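We use cookies to remember your language and to count visits to this manual. Accept all | Settings

Section 8. Simulation checks before a tube-handling cell goes live

Applies to the Tistine two-finger gripper and the Futau cell simulator. Replaces the section issued before 05/05/2021.

8.1 What a simulated pass is worth

A simulated pass tells you that the program and the model agree with each other. Whether the model agrees with your bench is a separate matter, and in our view most sites spend far too little time on it. The sales literature for cell simulators, ours included, tends to talk as if a clean run on screen were most of the job. Treat it as permission to start the slow tests in section 9 and nothing more.

The same goes for written standards. A signed risk assessment shows that somebody filled in a risk assessment. Read it against the cell you have in front of you, with the guards fitted as they will be used.

8.2 Before you run the check

1. Load the cell file and confirm that its revision matches the one on the control cabinet label. If they differ, stop and find out which is right. Do not simply pick the newer one.

2. Measure the real rack, in position, with a steel rule. Type the figures in by hand. The "import from catalogue" button is convenient and has been wrong often enough that we no longer recommend it.

3. Set the tube type for each position. Cap colour is a label for people. It does not tell the program how tall the cap is or how tightly it sits, and two caps of the same colour from different suppliers may differ in both.

4. Set the grip force to 15 per cent for the first run. The default of 75 per cent suits the Lykkegaard test blocks and should never be carried over to glass or thin plastic.

5. Switch on "show contact surfaces". Without it the simulator will happily let a finger pass through a neighbouring tube and still report success.

NOTE: If your site has bought the Brondeo rule pack, its tick list may be used alongside these steps. It does not replace them, whatever the cover sheet says. Several of its items only ask whether a document exists.

8.3 Checking the grip

6. Run the pick at slow speed and pause it once the tube is clear of the rack. Switch to the wrist view.

7. Look at where the fingers meet the tube. They should hold the body at its lower end, with the cap well clear of the fingertips. A grip on the cap is a fail, even if the rest of the run completes.

8. Check that the tube is upright relative to the fingers. Then turn the view by hand and check again from the side. A tube can look perfectly straight from the wrist and be leaning away from you.

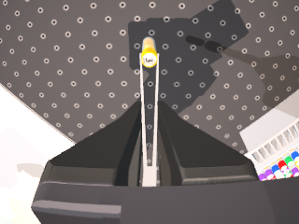 Fig. 8-1. Wrist view, simulated. Yellow-capped tube held between the fingers, rack to the right.

9. With the run still paused, look at the tubes left in the rack. Closely packed caps leave little room for a finger on the way down, and the wrist view may hide the lower parts of the tubes behind the gripper. Use the overhead view as well before you pass this step.

10. Repeat the pick for every rack position in use, including the corners. Spot checks on the middle rows are popular and prove very little.

CAUTION: Do not judge clearance from shadows. They depend on where the light has been placed in the model, and moving it will change them without moving any part of the cell. Use the distance tool.

8.4 Recording the result

11. Write down the cell file revision, the grip force, the positions tested and every fail, including those you cured by changing a setting. A record with no fails in it should make the reader suspicious.

12. Have the record read by a person who did not write the program. A signature from the same desk is not a review.

13. Repeat the whole check after any change of rack, tube, cap supplier or finger pad. If nothing has changed, repeat it every 21 days in the first year of use.

NOTE: The simulator does not model worn pads, sticky labels, condensation on the tube or a rack that has been knocked. All of these belong to the bench tests. If you are asked to skip section 9 on the strength of a simulated pass, refuse, and put the refusal in the record.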